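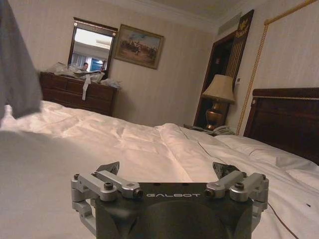 To: Eltside Residents' Household List
Subject: Re: Bed linen change in the furnished rooms

Dear members,

Thank you for the enquiry below. Duvet covers in the Judurano rooms are to be changed every 15 days. Please turn the cover inside out, take hold of the two far corners of the duvet through the open end, and shake the cover down over it.
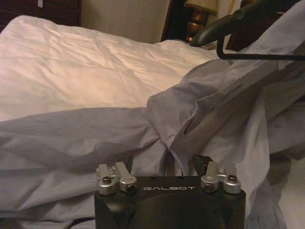

Two people will manage a double size more easily - one at each side of the bed. Bags and papers should be cleared from dresser tops before dusting.

Yours faithfully,
Tiziana Martinelli
Household Office

> Could the office confirm how often covers
> are changed, and whether pillows are included?
> Gatti, Room 3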